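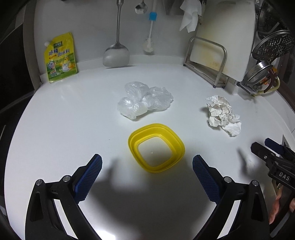

Robot Learning Lab, Handout 4
Showing the Task by Hand

Before you come to the lab, please read this handout to the end. Last time we moved the arm by remote control, with the Dudach controller. This week we collect demonstrations with two hand-held grippers, one for each hand. The task is "tidy the kitchen counter".

1. Why hand-held

With remote control, the person does not feel the object and must think about the arm all the time. Most students needed 55 seconds for one pick last week. With a gripper in the hand you move almost as you normally do. The price is that you can make a motion which the arm can not repeat. Keep your wrist calm and do not reach behind objects at a strange angle.

2. What is on the counter

We use things that behave differently when they are squeezed. A collapsible silicone container can change its height during the grasp. It can be partly collapsed at the start, as with the yellow one, and you should not correct this before recording. A clear plastic bag is difficult for the camera, because it shines and has no fixed shape. Crumpled paper is easier, but its edges fold under the pads. Leave the utensils on the wall and the cutting board in its rack. They belong to the background.

3. How to record one demonstration

Start with both grippers open and wait 3 seconds.
Approach slowly, so that the object stays between the fingers.
Close until the blue pads touch, then a little more. Do not crush.
Lift, place, open, and move back before you stop the recording.

If you drop something, continue and pick it up again. Such recordings are useful and we mark them "recovery" in Skorix.

Look also at the shadow of your own gripper. Under a strong lamp it falls on the counter ahead of the fingers, and a policy can learn to follow the shadow in place of the object. Change your standing position between recordings.

4. Homework

The shared Ernitura folder has 1,392 demonstrations from earlier groups. Choose 46 of them and write for each one: which hand acts first, where the grasp begins, and if the object changes shape. Upload your table before the April review.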